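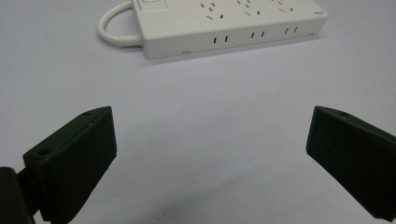
# Re: [tavura-users] Gripper pose drifts over plain white table

Hello all,

I answer inside the quoted text and then add what we changed in our own setup. We are a small group in Grollidport and we use Tavura with two hand-held grippers and one head camera, so our case is very near to yours.

> We have the visual odometry from Tavura running on both wrist cameras. When the gripper is far from the table, everything is fine. When the person goes down close to the surface, the pose starts to slide, and after a short time the left and right tracks do not agree any more.

Yes, we have seen the same. The view at the top of my message is a rather good case for the tracker. The power strip gives many corners, with the dark slots of the outlets on the top and on the front side. But please notice how much of the picture is open table. All the good points sit in a band near the upper border, and the lower part has mainly the two fingers.

> I already tried to raise the number of features to 4,000, but it became worse. Is this a bug?

I don't think it is a bug. If you ask the detector for 4,000 points on a plain surface, it must take them from somewhere. With us it took them from the screw holes and edges of the fingers. These points move together with the camera, so for the solver they say "the camera stands still". The outlier test should reject them, but it keeps the largest group that agrees, and over a white table the fingers can be the largest group. We went back to a limit of 130 points per view and the result was much calmer.

> Our calibration is fresh and the rolling shutter correction is on. I can share the config if somebody wants to look.

Please share it. I would look first at the mask section, before the calibration.
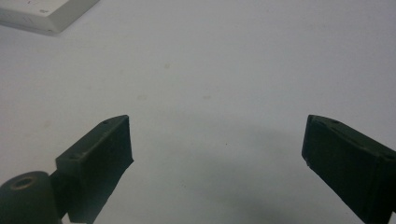 ## 1. Mask the fingers, and also the shadow

In a view like this one there is only a corner of a white object at the upper left and nearly nothing else to hold on to. A wrong point costs you much more than in a rich view.

The default mask in Tavura is one polygon for each finger in the closed position. When the fingers are open, they go out of the polygon to the sides. We replaced it with a mask that depends on the opening width. The small script does this:

- read the finger opening for the current time stamp
- choose the nearest mask from a table of 12 openings
- grow the mask by a few pixels
- add the mounting parts in the lower left corner, which do not move with the opening

The last point was forgotten by us for a long time. The round hub beside the left finger has a hole with a clear rim, and for a corner detector it is very attractive.

The shadow is a separate question. It is soft, so it gives few corners, but we also run the dense refinement step, and there the brightness gradient counts. The shadow goes along with the gripper but changes its form with the height. We give this area a low weight and do not cut it out fully. If you cut it out, you can also lose the small specks on the table, and on a plain surface I am happy about each of them.

## 2. Let the tracker say that it does not know

This was for us the most important change. Before, the odometry always gave a pose, also with very poor input. Now we look at how the inlier points are spread over the view, and if they all fall into one corner, we increase the covariance and let the inertial sensor carry the motion. For the spread we use a simple grid of cells and count which of them have at least one inlier outside the mask. The parameter is `min_cell_cover` in our branch. I would not copy our value without a test, it depends on the lens.

When the covariance stays high for more than 61 frames, we mark the segment as "weak" and planning does not use it. Maybe it is too strict – we throw away some segments that look fine to the eye.

## 3. Bring both wrists into one frame with the head view

> Can I fix the left/right disagreement with a better start pose only?

Only for the first seconds, in my opinion. The drift comes later and a start pose does not help against it. We add a constraint from the head camera whenever both grippers can be seen well.

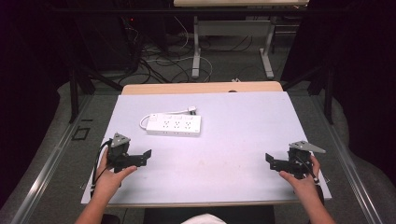 Head view, both grippers over the board with the jaws facing one another, power strip farther back.

Here the flat gray plates on top of the grippers are easier to segment than the dark bodies, so we fit the outline of each plate and take position plus rotation about the vertical axis. Height from this view is poor and we leave it free. The border of the board is a useful reference too: it is long, nearly straight, and it has good contrast on the far side against the tan table edge. Be careful with hands over the plate outline. In this case our fit reports a low score and the constraint is skipped.

The optimizer is the one from Paltenach, unchanged. I know that Figueiredo has also a solver for this, but I have not tried it with relative constraints. If somebody did, I would like to read about it here.

Two questions back to you:

1. Do you record the finger opening with the same clock as the images? If not, the moving mask will be late and can make things worse.
2. Do you fix exposure on the wrist cameras? With auto exposure the white table becomes gray and the weak texture is gone. Ours is fixed since December.

I can send the mask script as a patch on Tuesday. It still has our paths written inside, I must clean it first.

Best regards from Grollidport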